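Wudico
Reference table of wood grain and finish terms for inventory records

Version 59, released 14 Jan 2022
Maintainer: Declan Noonan
Terms editor: Craig Kerr

Wudico is a flat-file vocabulary for describing wooden surfaces in furniture catalogs and estate inventories. It holds 2478 entries. Each entry gives a preferred term, accepted variants, a short scope note and a parent term.

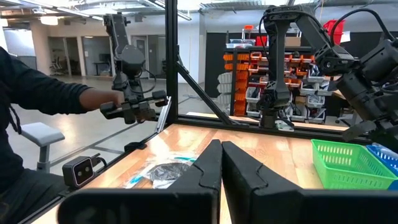
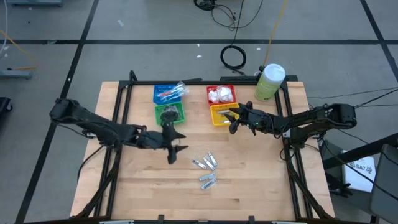 Both tabletops: color.light, material.wood. Species not recorded.

Contents of the package

terms.csv – the full vocabulary, one row per entry
variants.csv – spellings and trade names mapped to preferred terms
retired.csv – withdrawn entries with their replacements
CHANGES.txt – release notes back to the first public version

All files are UTF-8, comma-separated, with a header row. Fields containing commas are quoted. Line endings are LF.

Fields in terms.csv

id: integer, stable across releases, never reused
facet: one of color, material, figure, finish, wear
label: preferred term, lower case, singular
scope: when to use the term, 95 characters or fewer
parent: id of the broader term, empty at the top of a facet
source: short code for the source list

The finish facet covers what has been applied to the surface. The figure facet covers what is in the wood itself. Glare from a lamp is neither and should not be recorded as finish.gloss unless the piece has been examined in person.

Sources

The first entries came from the Gallagher card index, typed up in full and then merged with the Grarinden sale catalogs. Gallagher uses "blond" for any pale surface. Grarinden keeps "blond" for bleached work and "light" for everything else. We follow Grarinden. A Gallagher "blond" maps to color.light unless the card mentions bleaching.

Over 900 rows in variants.csv come from the Widov price lists, which spell the same trade name several ways, sometimes on one page. Spellings were kept as printed. Accents were kept where the type was legible.

Known problems

The wear facet is thin. Scratches, rings and burns are covered; edge damage is a single term with no children.

"Honey" appears as both a color and a finish in the source lists. It is still two entries with separate ids. Software that matches on label alone will pick whichever row comes first, so match on facet and label together.

Veneer terms were moved from finish to material in October. Old ids resolve through retired.csv, but the parent column there was left blank for the moved rows. Will be fixed in the next release.

Species should be left empty when the only evidence is a photograph. Several early test records gave "beech" or "maple" on the basis of color and had to be corrected by hand.

Using the table

Load terms.csv first, then variants.csv. The loader must reject any variant whose target id is missing from terms.csv – a silent skip will leave gaps that are hard to find later. Retired ids should be resolved before matching, and the original id kept in a separate column.

Changes and corrections

Send proposed terms to Craig Kerr with the source, the page, and the wording as printed. Proposals with no printed source are held until a second catalog is found using the same term. Errors in existing rows go to Declan Noonan. Quote the id and the release number.

License

Free to copy and adapt with credit to Wudico. Scans of the Gallagher cards are not part of the package.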